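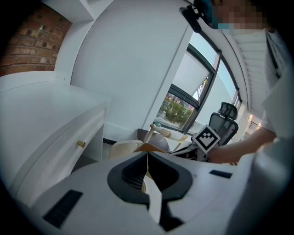
Monday, June 24, 2024

I've been promising a gripper update for weeks now, and I'm finally sitting down with a big mug of tea to write it (those of you who emailed to ask whether I'd given up, you are very kind, and no, I have not!). The hand-held version is together. It has a proper white shell, it fits my hand, and I no longer have to apologize to my wrist after an evening of using it.

The shell was the long part. My first one took 45 hours of printing, if you add up all the pieces that came out warped, and the second one went much better once I slowed everything down and stopped opening the door to peek. Ilona Pintér lent me her good calipers, and I found out my mounting holes had been off by almost 2 millimeters the entire time. I'd been blaming the screws since November!

Next came the tracking, the part I was dreading. We use a printed square marker, black blocks on white with a thick black border, stuck on the end of a dark handle so that one person can hold it up while the other moves the gripper. It's slow going with two people and lots of "left a bit, no, my left," but I like it more than I expected to. I saved 143 readings the first evening and threw out 50 of them, mostly my own fault for rushing.

Kyung-hwa Son thinks we should fix the marker to something solid and be done with it, and she's probably right, though I'd miss the company. She has also named the whole project Mustum, after I spent a month calling it "the thing," and the name has stuck.

Still on my list: softer finger tips, a tidier way to run the cable, and a second shell in a color that doesn't show every smudge. If any of you have had luck with flexible filament on an older printer, please leave me a comment, because mine keeps coming out like old spaghetti.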